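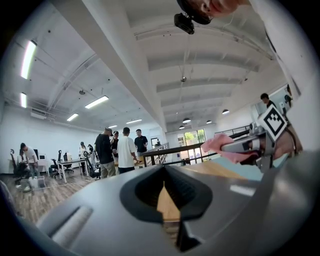
Buy the spare fingers on the first order, wrote Dilek Toprak under our last gallery, and do not let anybody persuade you that they can wait until summer. She added that in her group the fingers were ordered late, under a different part number, and did not fit the older bodies.

Projects > Mallstead > Cloth Handling > Gallery

2 Feb 2021
By Nabila Sqalli

I answered Dilek that she is right, and I changed our list the same evening. The gallery this time is about the equipment for the Mallstead cloth work: what we want to buy, what we postpone, and how we arrived at the amounts. I am not a purchasing person by education. I learned it from the forms, and I write it down for the colleagues who will have to fill in the same forms after me.

At the table: a pink cloth in the finger of a hand-held gripper, with the square marker on the finger turned to one corner. The small black camera near the chin is the head-mounted one, and its thin cable has its own line in the budget below.

The grippers

We ask for five hand-held grippers. The offer from Chidiac is 2640 dollars for each one, with the fingers already mounted and the markers already glued. Gotitz offered a lower price, but there the markers come on a sheet and you have to glue them yourself. Seul-gi Shin glued one set as a trial and measured it, and the angle was different between the left finger and the right finger. For rigid parts we could perhaps live with that. For cloth we prefer to pay the difference.

The delivery time is 10 weeks from the day the order is signed. I want to underline the word "signed." The last time I counted from the day I sent the request, and the request stayed in a folder for most of a month.

Fingers and other things that wear out

We reserved 1000 dollars for spare parts. It must cover finger pads, replacement markers, screws for the fingers and cleaning material. Cloth looks soft, but it leaves fibers in the joints, and when a person pinches the same fabric the whole afternoon the pads become smooth. A smooth pad holds a towel well enough and lets a thin shirt slide away. Please write down the date when you change a pad. Without dates I cannot say in the next request how many we use, and then the amount is cut.

Head cameras and cables

The camera itself is the easy part of the choice. The strap and the cable are the difficult part. Anas Filali tried the Panditz strap and reported that it sits well in the morning and presses on the forehead later. He also asked for a longer cable, so that a person can turn to the side of the table and come back without pulling on the connector. The longer cable is more expensive than I expected, and still cheaper than a new connector. I put it in the list with one extra piece for each camera.

A camera on the head needs a person who wants to wear it for a full session. Before you order, let the persons who will really use it try it with their own glasses and their own hair. I wish I had done this with the first strap.

Light

I had a line for table lamps and I removed it. We have tube lights and hanging lamps on the ceiling already, and Seul-gi would like to make a test with the markers in daylight and in the evening before we spend anything. If the markers are read badly at one end of the room, the cheapest solution is to move the table. I will bring the line back only if the test says so.

What we postpone

The second robot arm is not in this request. Zineb Younis calculated the electrical work, the safety fence and the service contract, and these three together were heavier than the arm. She proposes to ask for it in July, when the new budget opens, and to ask for the fence and the contract on the same form. I agree with her. An arm that stands in its box without a fence is a sad thing to show to a visitor, and the warranty runs also inside the box.

The storage rack is also postponed. At the moment the cloths are kept in boxes with a label on the lid, and it works if everybody returns the cloth to the correct box. Please do.

Questions still open

Chidiac did not yet confirm if the price includes calibration after one year. I wrote to them two times. Anas wants to know if the grippers can be repaired here or must be shipped back, and whether we pay the shipping. If you have experience with this, leave a comment under the page or come to my desk. I need the answers before I send the form, and I would like to send it before the end of the month.

Related items
- Mallstead gallery: folding towels, first table
- Comparing the Gotitz and Chidiac offers
- How to fill in the equipment request form
- Notes on the Panditz strap, by Anas Filali
- Marker test: daylight and evening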